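Buscar en el sitio
Introduzca un término
Buscar

Quiénes somos

Publicado el 17 de junio de 2019
Por Wanda Pettigrew

El Taller Mestano es un espacio compartido de construcción robótica, abierto a personas sin titulación técnica previa. Cuenta en la actualidad con 14 puestos de trabajo y una biblioteca de herramientas a disposición de sus socios.

La actividad principal del taller es el proyecto Irnine, un manipulador montado sobre bastidor metálico amarillo, con funda textil negra en el brazo y dedos articulados de punta de goma. Los socios se ocupan del montaje mecánico, el cableado y la programación.
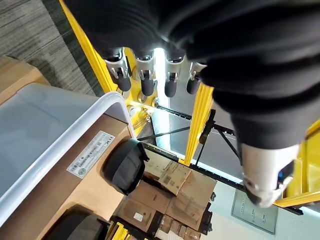 El grupo Irnine se reúne 2 tardes por semana. Toda modificación del bastidor o de los dedos debe anotarse en el cuaderno de montaje antes de conectar la alimentación. Los planos pueden consultarse en el propio taller.

La admisión de nuevos socios se realiza en mayo. La cuota mensual es de 20 euros e incluye el uso de los bancos de trabajo y la formación inicial en seguridad. Los materiales de proyectos particulares corren por cuenta del socio.

Contenidos relacionados
Normas de uso del taller
Proyecto Clelex: control de motores
Sala Murakami: horarios y reservas
Solicitud de admisión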